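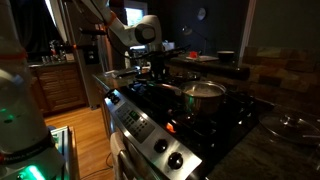

Figure 1. Saucepan over a low flame, lid resting on the counter.

Limness Community Kitchen School
Home Cooking Foundations
Handout 4: Low Heat, Cloudy Water and the Stovetop
Revised June 8, 2026

Welcome back! Last week was knives and boards, so this is the first handout where something gets hot. I love this unit. Most of what people call "being a good cook" is paying attention to a pot, and you can learn that with a saucepan, some water and a handful of rice or pasta.

Read sections 1 to 4 before class. Section 5 is the lab, and section 6 is what you hand in.

1. Start with the flame

Look at Figure 1 again and find the flame before you look at anything else. It is small and orange, showing at the front edge of the burner under a stainless steel saucepan. Get into this habit at home too. The knob tells you what you asked for, but the flame tells you what you got, and on older ranges those two can be pretty far apart.

Some words we will use all term:

Low: a short flame, well inside the edge of the pan.
Medium: the flame reaches out under most of the base.
High: the flame reaches the edge of the base. If it licks up the sides, it is too big for that pan. Turn it down or move to a smaller burner.

A note on color. A gas flame is normally mostly blue. A bit of orange can come from dust, salt or a splash of starchy water on the burner. If your own burners at home stay orange or yellow all the time, or leave soot on your pans, stop using them and have the range looked at by a technician. Please don't skip that one.

2. What cloudy liquid can tell you

The liquid in the saucepan in Figure 1 is pale and cloudy. You can't name a liquid from its color alone, and that makes it a nice one to argue over with your lab partner. Pale and cloudy could be any of these:

Pasta water, after the starch has come off the noodles
Rice water, same idea and usually a little thicker
Potato water
Thin milk, or milk and water for porridge
A light stock that has been boiled hard

In your own kitchen you have a nose and a spoon, so use them. Starchy water feels slightly slick between your fingers once it has cooled. Milk smells like milk and grows a skin. Stock leaves tiny beads of fat on the surface.

Starchy water is wonderful stuff, by the way. Half a ladle of it will pull a sauce together so it clings to the noodles and doesn't slide off to the bottom of the bowl. In the lab you'll save some from every batch (the jars are on the shelf by the door) and we'll taste the same tomato sauce with and without it. The January group went a little crazy for this and wanted to do it twice.

Starchy liquid also foams. The starch makes the bubbles strong, they stack up, and over it goes. Three fixes, in the order I reach for them: lower the flame, stir, take the lid off.

3. Lids

Our figure has a clear glass lid with a metal knob, set down on the dark granite to the right. Lid off means steam escapes, the liquid slowly reduces and foam has somewhere to go. Lid on means a faster boil and less gas used. Lid tipped, with a gap of a finger or so, gives you some of each, and it's what I use for beans.

Lift a lid away from you, far edge first, so the steam goes toward the back wall. Let it drip over the pot for a second. Then put it down somewhere flat that you've already picked out. A hot glass lid should never go into cold water or onto a wet counter – the shock can crack it. For the same reason we keep one dry folded cloth at each station just for lids.

4. Handles, towels and the back burner

The saucepan has a long metal handle that points left, across the range. A handle turned to the side is much harder to bump than one that sticks out over the front where you walk. Check it every single time you set a pan down. With two pans going, make sure the front handle isn't lying over the back burner, or it will heat up while you aren't thinking about it. Metal handles get the dry cloth treatment, always. A damp cloth carries heat straight to your hand.

There's a towel over the oven door handle, too. Plenty of us keep one there, me included. It's handy, and it's fine as long as it hangs short and stays below the level of the burners. In our lab the towels go on the hooks when the ovens are on.

Toward the back of the cooktop is a dark pan. Pans that sit at the back should be treated as hot until you've checked, whether or not the burner under them is lit. Use the back for things that want long, quiet cooking and the front for whatever needs stirring.

5. Lab: three levels of heat

Work in pairs. Each pair needs a saucepan with a lid, a long spoon, a thermometer, a measuring jug and 500 grams of water. Weigh it, please, don't guess.

a. Bring the water up slowly with the lid off. Write down what you see and hear at each stage: steam, first bubbles on the base, first bubbles that reach the top.
b. Stop at 136°F and put the thermometer down. Look at the water. It's hot enough to hurt and it looks like nothing is going on. Remember that.
c. Go on to a bare simmer, then a steady simmer, then a full boil. Hold each one for two minutes using only the knob. This is harder than it sounds and really satisfying when it clicks.
d. Add a small handful of short pasta at the full boil. Note when the water turns cloudy and when it starts to foam.
e. Save a jar of the water. Label it with your station.
f. Turn off the burner, look at it, and say "off" out loud to your partner.

If you need more reading, the Nuveven packet has a good chapter on simmering, and the Sisay video on rice is worth ten minutes of your time. Both are in the class folder.

6. To hand in

Your notes from steps a to d, one page at most. Sketches welcome!
A short paragraph on which burner at home gives you the best low heat, and how you tested it.
One dish you plan to finish with starchy water this week.

Drop it in the Unit 4 tray before next class. Eggs are next, so bring a small container with a lid if you want to take yours home.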